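Amuvura (film)

Amuvura is a superhero film directed by Myroslav Bondarchuk from a screenplay by Mal-soon Kang. It is the second feature set in the Trivberg universe, after Gastton, and continues that film's story from the night the city of Ji loses its power supply. Eun-seong Oh plays the title character.

Plot

Four years after the events of Gastton, Amuvura works under another name as a clerk in the Ji land registry. She can move any object she has touched within the past day, but the ability weakens each time she uses it. When the former engineer Hadal (Kyung-tae Pyo) begins draining the city's generators to restore his own powers, the surviving members of the Trivberg group ask her to return. She refuses until the registry is destroyed. The final act takes place inside the main dam, where Amuvura gives up her ability to close the gates.

Cast

Eun-seong Oh as Amuvura
Kyung-tae Pyo as Hadal
Bok-nam Son as Warden, leader of the Trivberg group

Son is the only cast member to return from Gastton. Warden has 30 lines of dialogue in the film, fewer than in the first, and spends most of the second act in a coma.

Production

Kang wrote the first draft as a prequel. Bondarchuk asked for a sequel instead, and the childhood scenes were reduced to a single flashback. Filming began in March and lasted 100 days. The dam interior was a full-size set, and 200 extras were used for the evacuation sequence.

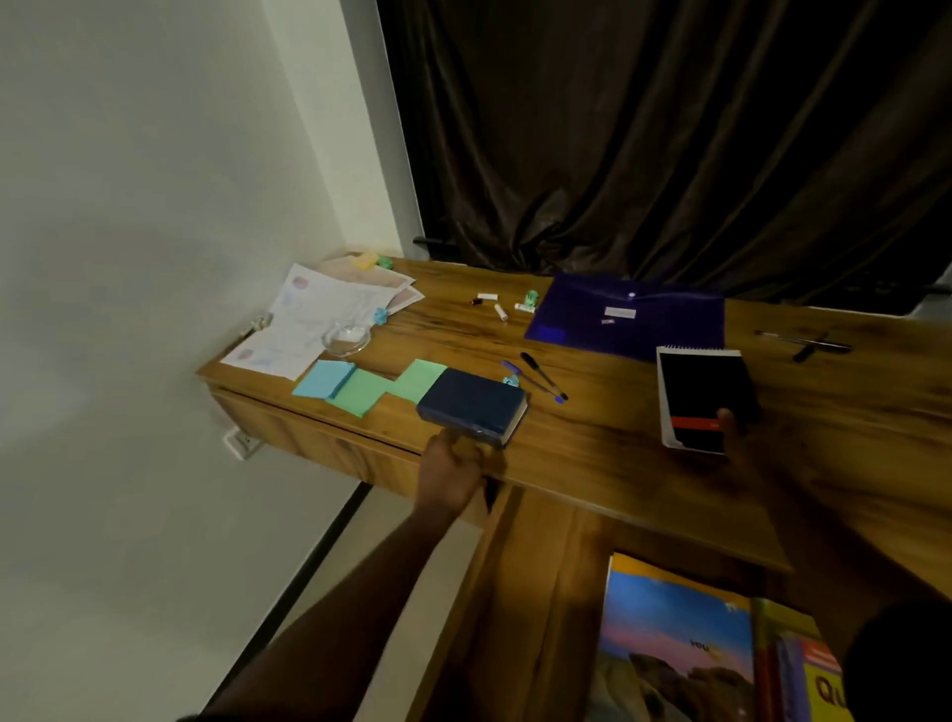 Hadal's armor was redesigned twice during the shoot. The first version made it difficult for Pyo to turn his head, and shots using it were kept only in the opening chase.

Release and reception

The film was released on 20/06/2025. Reviewers generally praised Oh's performance and the dam sequence, while several found the registry scenes slow. Fans of the first film objected to Warden's reduced role. A third film, also written by Kang, is in development. Bondarchuk has said that he will produce it but will not direct.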